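Liste : emballage-atelier
Objet : Re: [emballage-atelier] Cartons réutilisés, déchirure d'arête et nappe de table
De : poste préparation, Trindside

Bonjour à tous,

Le 14 h, l'atelier de Rothe écrivait :

> Bonjour,
>
> Nous réemployons les cartons d'arrivage pour les envois internes entre
> Rothe et Trindside. Sur le dernier lot, plusieurs caisses se sont ouvertes
> le long d'une arête verticale, en partant du haut. Le fond tient, les
> rabats aussi. Deux questions :
>
> 1. Faut-il déclasser une caisse dès qu'une arête est entamée, ou peut-on
> la reprendre à la bande ?
> 2. Sur quoi travaillez-vous ? Nous avons des tables nues et le carton
> marque le plateau. On nous a parlé de nappes vertes, mais quelqu'un a
> signalé qu'elles se déchirent vite.
>
> Merci d'avance pour vos retours, même partiels.

Je réponds dans l'ordre.

1. Arête entamée

Chez nous la règle dépend de la position de la déchirure et non de sa seule longueur. Dans une caisse en carton ondulé, l'essentiel de la résistance à l'empilement passe par les arêtes verticales. Une entaille au milieu d'un panneau se reprend à la bande. Une fente qui suit l'arête et part du bord supérieur, on ne la reprend que pour un usage sans charge : rangement sur étagère, transport à la main, tri. Jamais pour une caisse qui sera gerbée.

Sur le registre de juin, nous avons contrôlé 2 152 caisses au retour. 2 144 ont été classées, les autres attendaient une seconde lecture à la clôture. Sur les caisses classées, 1 521 sont reparties sans reprise. Je n'ai pas le détail par type de défaut pour le reste, le champ n'était pas obligatoire dans le formulaire. Il l'est maintenant.

Points à regarder avant de décider :

- le bord supérieur à proximité de l'angle. Un coin replié puis redressé garde un pli, et la fente démarre souvent juste en dessous ;
- l'état des cannelures de part et d'autre. Si elles s'écrasent sous le pouce, la bande ne sert à rien ;
- le sens de la déchirure. Irrégulière, elle a en général suivi un effort latéral. Une ligne droite indique plutôt un coup de lame à l'ouverture.

Pour la reprise : bande kraft gommée à l'extérieur, une seconde à l'intérieur, avec un débord de cinq centimètres à chaque extrémité de la fente. La bande adhésive plastique tient mal sur le carton poussiéreux. Nous marquons ensuite la caisse d'un trait sur le rabat, pour qu'elle ne revienne pas dans le circuit Flatanen, où tout est empilé.

2. Protection de table

Nous utilisons aussi une nappe verte. Elle protège correctement le plateau des frottements, mais elle craint tout ce qui pique ou accroche. Une fois percée, elle s'ouvre et se froisse autour du trou, et le blanc apparaît dessous. À partir de là, les petites pièces s'y prennent.

Deux mesures ont limité le problème :

- poser les caisses, ne pas les faire glisser. L'angle inférieur d'un carton chargé suffit à tirer un pli ;
- déplier la nappe la veille si possible. Les plis de stockage restent visibles longtemps et la matière travaille à cet endroit.

Pour une déchirure isolée, nous tournons la nappe de façon à sortir la zone du plan de travail. Les pièces collées par-dessus n'ont pas donné satisfaction, le bord se relève. Tulside propose un rouleau plus épais par lot de 2 000, bien au-delà de nos besoins. Si Rothe est intéressé par un partage, dites-le sur la liste, on peut regrouper - à condition que le stockage se fasse chez vous, nous n'avons plus de place en rayonnage bas.

Un point annexe : les bâtonnets en bois et les petits éléments transparents se repèrent mal sur une nappe froissée. Nous les mettons en barquette avant d'ouvrir le carton suivant. C'est une habitude à prendre, elle n'est pas toujours respectée.

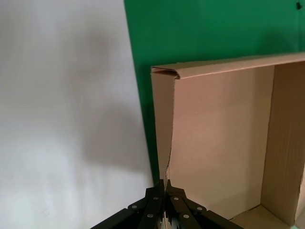
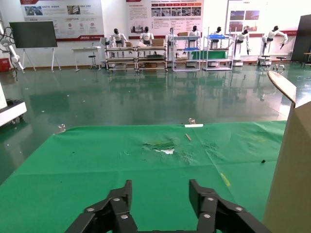 Vue 1 : fente irrégulière sous le coin replié du carton. Vue 2 : nappe verte déchirée, blanc visible dessous.

Pour la question du déclassement, je serais preneur des seuils de Flatanen s'ils en ont par écrit. Les nôtres ont été fixés à l'usage et je ne les ai jamais comparés à un essai de compression. Si quelqu'un dispose de mesures sur des caisses reprises à la bande gommée, même sur un petit nombre, je les ajouterai à la fiche de contrôle.

Cordialement,
Poste préparation
Trindside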